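Back from the open day at Bomside, shoes still wet, writing this before I forget the good parts. We got there at 11, which was perfect — the coffee was fresh and the queue for the robot hall was still short.

I went mainly for the Virkano group. They write the software side of two-arm handling: perception, grasp planning, and a scheduler called Zuro that decides which arm goes where and when. Their current task is bagged clothing, and if you've ever tried to get a depth camera to agree with you about clear plastic, you know why I stood there for most of an hour!
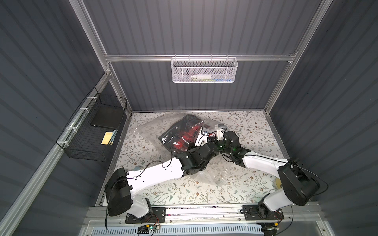 What I liked most is how Zuro handles shared space. The usual trick is to lock the middle of the workspace so only one arm can enter at a time (safe, slow, boring to watch). Zuro replans both arms together every 20 milliseconds and lets them work close, with a margin that shrinks when both are moving slowly. They had the planner view up on a monitor, two fat colored tubes sliding past each other, and I could have watched that all day.

Perception was the other half of the talk. Their first model was trained on opaque parcels and fell apart on film: every highlight became an edge. The new one, Güneş, doesn't try to rebuild the bag surface at all. It guesses where a pinch would hold and gives each guess a score, using the overview camera to pick a region and the wrist camera to settle the last few inches. They retrained it with 400 hand-labeled grasps, far fewer than I would have bet on.
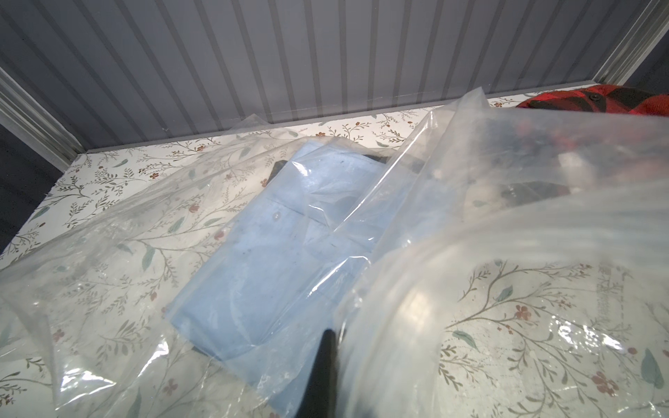 I asked about replay tooling, my own sore spot at work, and got a great answer. Every run is logged with camera streams and joint states on one clock, and you can scrub back to any point, swap in a different grasp model and see what it would have picked. A full comparison takes 60 seconds on a plain desktop. Ours takes a lunch break.

Still open, by their own account: two bags overlapping, and knowing when to give up on a grasp and try another. They hope to have a retry policy in Zuro by June. I'm going back for that. Parking is free behind the main building, but bring boots.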